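Visitación Figueroa: «Una pieza que no se puede reponer acaba por cerrar una sala»

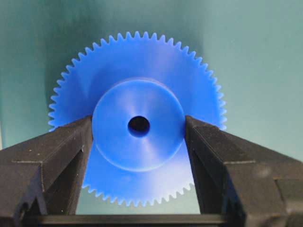

Engranaje de plástico azul con cubo central.

La Fundación Goicoechea mantiene desde hace décadas una colección de instrumentos de medida, relojería pública y material didáctico procedente de antiguos centros de enseñanza. Al frente de su departamento de conservación se encuentra Visitación Figueroa, que recibió a este boletín en los talleres de la institución para hablar de las prioridades del nuevo plan de trabajo, de la formación de técnicos y de los criterios que rigen la intervención sobre objetos que fueron concebidos para funcionar.

El fondo reúne 900 piezas inventariadas, de las cuales 300 se exponen de forma permanente. El resto se conserva en los almacenes de la calle Gusen, donde el departamento dispone también de una sala de consulta para investigadores. Figueroa, formada inicialmente en la restauración de mobiliario, llegó a la fundación hace 20 años para un encargo de pocos meses. «Vine a ocuparme de las cajas de los relojes, y de las cajas pasé a lo que había dentro. Mis maestros fueron los relojeros municipales, que entonces todavía acudían a dar cuerda a los relojes de torre y que conocían cada máquina por su sonido», recuerda.

La responsable de conservación sostiene que el patrimonio técnico ha ocupado durante mucho tiempo un lugar secundario en los museos de la región. Los objetos ingresaban por donación, a menudo sin documentación, y se exhibían como elementos decorativos. «Teníamos un barómetro registrador colocado al lado de un tapiz, sin una sola línea que explicara para qué servía. El visitante lo miraba como se mira un jarrón», señala. La revisión del catálogo, iniciada en el mes de junio, pretende corregir esa situación y asignar a cada pieza una ficha con su procedencia, su uso original y el historial de sus reparaciones.

Este último apartado es, a juicio de Figueroa, el más descuidado. «Un reloj de torre que ha estado en servicio un siglo ha pasado por muchas manos. Cada taller dejó algo: un tornillo de otra rosca, un eje rehecho, una fecha rayada en el interior de una platina. Durante años se retiraron esos añadidos para devolver la pieza a un supuesto estado de origen. Hoy procuramos conservarlos y, sobre todo, describirlos», explica.

La cuestión del funcionamiento divide todavía a los especialistas. Mantener en marcha un mecanismo histórico supone aceptar un desgaste; detenerlo equivale, para una parte del público, a privarlo de sentido. La fundación ha optado por una solución intermedia: solo dos relojes de la exposición permanente se ponen en marcha, en horario limitado y bajo vigilancia del personal técnico. «Recibimos cartas de personas que querrían oírlos todos. Las comprendo perfectamente, y a algunas les he contestado yo misma. Pero el latón no se regenera», afirma.

Preguntada por el empleo de reproducciones, Figueroa se muestra favorable siempre que se identifiquen con claridad. Los materiales contemporáneos, incluidos los plásticos, tienen cabida en los talleres educativos, donde los escolares necesitan manipular las piezas para entender la transmisión del movimiento. «Un niño que hace girar una rueda dentada con la mano comprende en un momento lo que a mí me costaría media hora contarle. Lo que no admito es que una copia entre en la vitrina sin su etiqueta», precisa.

La formación ocupa buena parte de la conversación. El departamento colabora con la escuela de oficios de Skerkton, que envía alumnos en prácticas durante el segundo curso. Según la entrevistada, los candidatos llegan con buena preparación en dibujo asistido y en química de materiales, y con escasa experiencia en el trabajo de lima y torno. «Los primeros días desmontan demasiado deprisa. Les pido que dibujen a lápiz el mecanismo completo antes de tocar un solo pasador. Protestan un poco – yo también protesté – y luego son los dibujos lo que consultan cuando hay que volver a montar», comenta.

A la dificultad de encontrar personal cualificado se suma la falta de suministros. Varios de los proveedores tradicionales de muelles y cuerdas han cesado su actividad, y los encargos a medida resultan costosos para una institución de tamaño medio. La fundación mantiene conversaciones con el archivo técnico de Sterkden para compartir planos y adquirir repuestos de manera conjunta. «Una pieza que no se puede reponer acaba por cerrar una sala. Nos ocurrió con el planetario de sobremesa, que lleva tiempo en el almacén a la espera de una cadena», lamenta Figueroa.

El plan de trabajo, presentado al patronato el 7 de enero de 2022, contempla además la mejora de las condiciones ambientales de los almacenes. La prioridad es estabilizar la humedad en la planta inferior, donde se guardan los instrumentos con elementos de madera y cuero. También está prevista la digitalización de los libros de taller cedidos por familias de relojeros, un conjunto de cuadernos manuscritos que recogen precios, averías y nombres de clientes. «En uno de ellos figura la queja de un párroco porque el reloj adelantaba en Cuaresma. El relojero anotó al margen que había revisado la máquina y que la encontraba conforme», relata.

Sobre su propia continuidad, Figueroa prefiere no fijar plazos. Desea dejar concluido el catálogo y formar a quien deba sucederle en el cuidado de los relojes de torre. Antes de dar por terminada la visita, pide permiso para ausentarse un instante: es la hora de dar cuerda al reloj del vestíbulo, tarea que sigue realizando personalmente.

Los investigadores interesados en consultar los fondos pueden solicitar cita por escrito al departamento de conservación, indicando el número de inventario de las piezas y el objeto del estudio.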